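March, nearly midnight

I ought to be asleep, but the day is still going round in my head, so I shall write it down and see if that settles it. We had the fault again. I had so hoped it was gone after the new settings Feleo sent over, and the morning went so sweetly that I let myself believe it, silly woman that I am. Cans and donuts on their trays, arm going back and forth, everybody in a good mood, and me thinking kindly of Rorgate for the first time in weeks.
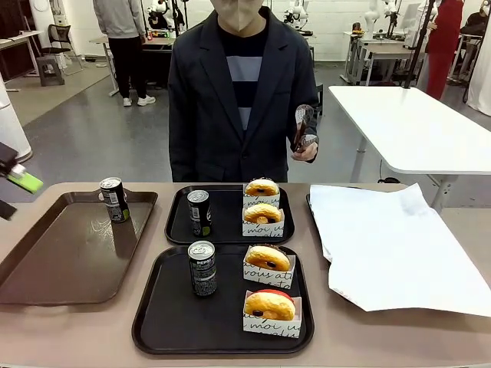 Cans, donuts and the tongs at the ready.

Then, after lunch, the gripper closed on a can and simply would not let go. It sat there holding on while the program carried on as if the can had been put down - it even reported the job as done! The arm started to lift for its next move with the can still in its fingers, and I hit the stop so hard that my palm is sore this evening. No one was hurt and nothing was spilt, thank goodness, but there was a hand a good deal nearer than I like, and my heart was thumping long after the arm had gone still.

What bothers me is the report. A stuck gripper I can forgive, they are fiddly things and a can is a slippery customer, but I do want a machine to know when it is stuck. The log has the release command going out and then a wait of 500 milliseconds, and after that it carries on without ever asking whether the fingers had opened. We had set the wait to 1,000 in the winter and I can't find who put it back, or when. It may well have been me, on one of my tidying-up days.
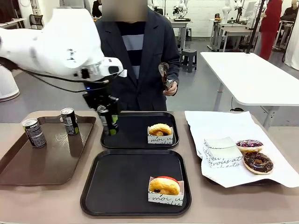 Binta Balogun thought the wait was a red herring, and told me so over the washing-up: make it as long as you please, she said, the arm still won't know what it's holding, so it should check the fingers before it moves at all and stop dead if they're shut. She is right, of course, and I was a little cross about it until I'd had my tea.

So tomorrow there is to be no running until the check is in, and hands stay off the table while the arm is live. I must ring Letero about the stop button too, it felt stiff. And buy milk.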